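Workshop tips from our after-school robot club

We've been meeting since April and I've picked up a pile of little tricks for keeping a robot bench usable, so I'm finally typing them up. Most of them would work on a sewing table or a model train layout too!

Label your cables at both ends. We went through 100 of those little Volteck wrap tags in one season (I'm not kidding) and I'd buy them again tomorrow. Masking tape is fine for a week, then it goes gummy and you're picking fuzz off a plug.

Keep screws in egg cartons, one size per cup, and write the size inside the lid. When the Rirkico kit spilled we had 854 tiny parts on the floor, and the kids sorted them with muffin tins and a fridge magnet. It took two meetings and a lot of pretzels.

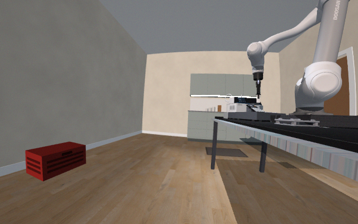 Our students plan their bench layout before they touch any hardware, and I make them do it slowly. Parts that get picked up go where the arm can come at them from straight overhead. With the Doosan arm that means the grid tray sits on the raised gray platform, right under the gripper, and the slatted fixture stays close to the base. Once the kids like a layout, they trace it on brown wrapping paper at full size — old gift wrap works great, use the back — and tape that down as a map.

Put a rubber shelf liner under any loose tray. The cheap kind from the kitchen aisle grips better than the fancy mats, and you can rinse it in the sink.

For the Oyelaran challenge, bring 4 spare fuses and a roll of paper towels. Practice runs for the Pundusar round start right after snack, so wash your hands first, please. Cheese dust gets into everything.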